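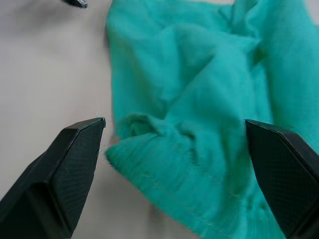 How to Fold a Small Load on One Table

By Kayode Amadi
April

Clear a flat surface before you start. You need room for one piece laid out flat, plus a spot for the pile.

1. Shake each piece once and drop it on the table. Don't smooth anything yet.

2. Start with the T-shirts. Lay one face down, collar away from you, and pull the shoulders straight. Wrinkles left near the collar will show later.
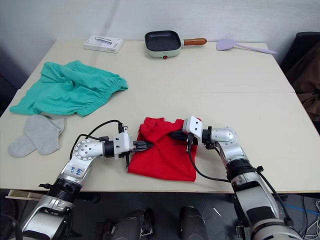 3. Fold one side in to the middle of the back, sleeve included, then the other. Bring the hem up to the collar – twice for a drawer, once for a shelf.

4. Do shorts next. Fold them leg over leg, flatten the waistband with your palm, then fold in half.

5. Leave socks for last. Set singles to one side until the mate shows up.

Comments (2)

millie_k: Shorts in thirds fit my drawer better.

Dov: Does step 3 work for long sleeves? Mine stick out.

We use cookies to remember your settings. Accept | Manage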